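In Defense of the Half-Made Bed

I have been making beds for most of my life and have yet to meet one that stayed made. You smooth it at seven in the morning, you admire it for the length of time it takes to find your shoes, and by ten at night you are pulling the whole thing apart again with your feet. We would not put up with this from a driveway.

My friend Tiziana Ferri makes her bed the hotel way, with the comforter squared off and five pillows lined up by size. Two of the pillows are for sleeping. The other three spend the night on a chair, so that they can be carried back in the morning. I asked her once who the pillows were for. She said they were for the room. I have thought about that answer more than she has.

I was a believer too, for a while. I bought a comforter from Van Wyk that came with a folded card on how to fluff it, and I followed the card. I learned hospital corners from my aunt, who could put a crease in a flat sheet that you could cut bread on. What finished me was a fitted sheet. A fitted sheet cannot be folded, whatever people tell you at parties, and it cannot be made to look like anything except a sheet holding on. Once I had accepted that, the rest of the bed started to look negotiable.

So now I roll. In the morning the comforter goes up to the far side of the bed in one long roll, and there it stays. It takes 20 seconds. The sheet gets some air, and I get a large flat surface at thigh height in a room where every other surface is already spoken for.

I know how this sounds. Mbali Mofokeng, who has the apartment under mine and strong views on most things, says a bed used as a table is the first step to eating dinner in the bathtub. But everyone does it. Where do you fold the laundry? Where do the guests' coats go? Where does a suitcase get packed, if you have any feeling for your back? The bed is the biggest table most of us will ever own, and we cover it with a quilt and a row of small cushions and then go looking for somewhere to put things down.

Groceries and snacks are where I lose people. Clothes on a bed, fine. A box and a tub on a bed, and suddenly it's a matter of upbringing. My rule is that anything with its lid on may stay until evening. Anything open goes to the kitchen, and so does whoever opened it. 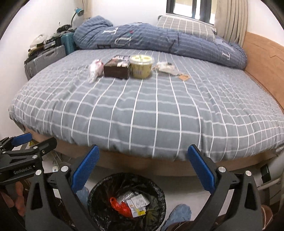 What about crumbs? Keep packages closed on the bed, shake the sheet out of the window before you unroll the comforter, and accept that one will get past you and find the small of your back at 2 a.m.

There is also the matter of the pattern. Plain white bedding is sold as restful, and it is, in the way a blank tax form is restful. It shows everything. A grid or a check forgives a good deal, though it does tell on you when the sheet has gone on crooked. I've lived with a crooked one for most of June and come to no harm.

Tiziana stayed over on a Friday a while back and I gave her the bed. In the morning I found the comforter spread flat, the edges even, the pillow centered and patted. It looked very nice. I had nowhere to put my bag, so I stood there holding it for a minute, and then I rolled the thing back up.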